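Arm project, student section, bench notes
23 July 2018

Task today: toy vegetables and the wicker basket on the gray table. Fixed view plus wrist view, Keteo logger on both. Fingers closed at the start of each run; approach height left at the Jaltix default.

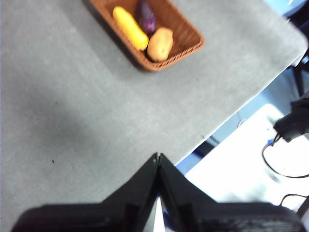
Ji-hoon Um thinks the default approach height is too generous and costs time on every cycle, and would drop it before the Hanallow meet. Fine with me, but one change at a time. Height stays until the grasp parameters are frozen.

Rim grasp. The rim is twisted wicker, so thickness varies along its length and the width reading at closure varies with it. Students had set a single target width. Replaced with a force threshold — crude, but it does not care where on the twist

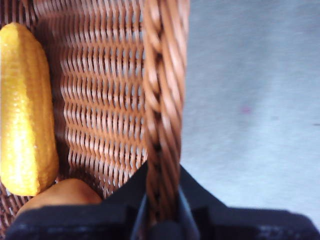
the fingers land. Threshold is in the shared config, line 268. Do not edit it locally. Wrist view is of little use for aligning this close; take the approach angle from the fixed view.

Potato next. Long axis has to be estimated before the wrist rotates, and the yellow piece behind it merges with its outline in the fixed view. Segmentation by color should separate them. Loretta Boateng to check against the Lehner scripts.
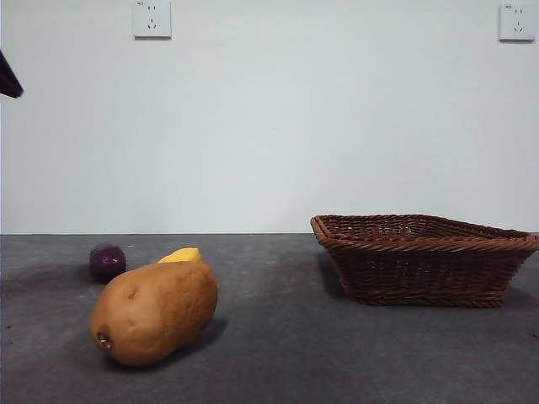 Page last changed: 23:13, rev. 2

Surface marks: the table has pale spots and small dark specks. Blob detector needs a minimum area or it will propose them as objects. Bare-table view for the background model:
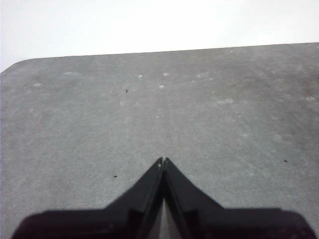
Open items

Minimum blob area, value to be agreed.
Approach height, after freeze.
Write-up of the force threshold for the December report.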